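Projet Karden, point au 24 février

Les 597 épisodes simulés promis en janvier existent, ce qui surprendra surtout leurs auteurs. La politique apprise sur Udon tient 90 consignes de navigation

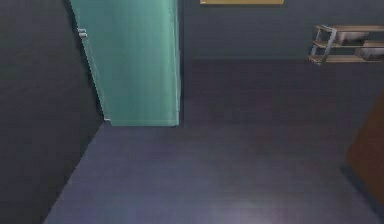
et en oublie 25 dès qu'on change l'éclairage — un détail, paraît-il. Nous avons donc repris la randomisation, puis relancé Millet pour plus de 210 heures de calcul.
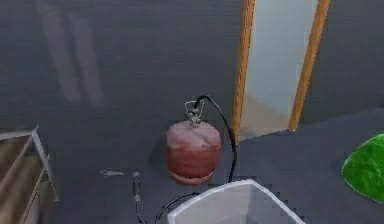 Marcelle Caron juge la méthode saine mais la facture un peu moins, et réclame une comparaison sans randomisation.

Elle l'aura en annexe.
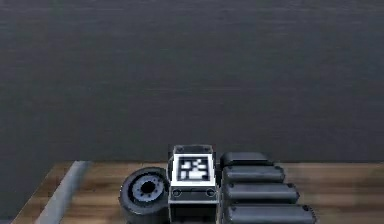 Quand passe-t-on au robot réel ? Après validation du lot Zustlow, budget compris.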